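Marcelino Mateos
Friday

Spent the morning sorting the play kitchen stuff for the toddler room. Two bins had turned into one big pile over the holidays.

Marcelino Mateos
First pass was dishes. Plates in one stack, bowls in another, anything cracked goes out. The Nava set has held up fine after 5 years. The Tanditz cups have not.

Marcelino Mateos
Second pass is the pretend food, and that takes longer. I put a plate and a bowl out on the white table and work through the small pieces next to them - fruit first, then whatever is left. 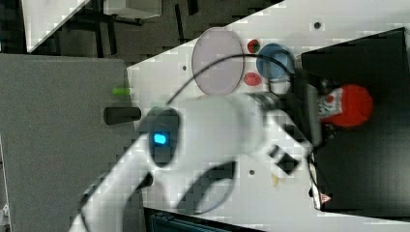 Lavender plate, blue bowl, red pieces still to sort.

Marcelino Mateos
The table is the white one with the small round holes in the top. Easy to wipe down, but crumbs get in the holes, so I go over them with a dry brush before anything else.

Marcelino Mateos
Replacement food sets at Skokach are 459 with shipping. Not doing that in January. We can get by with what we have if the lids on the bins stay on.

Marcelino Mateos
Labels next. One bin for dishes, one for food. If anyone has a spare roll of the wide tape, I could use it - mine ran out halfway through the word "bowls".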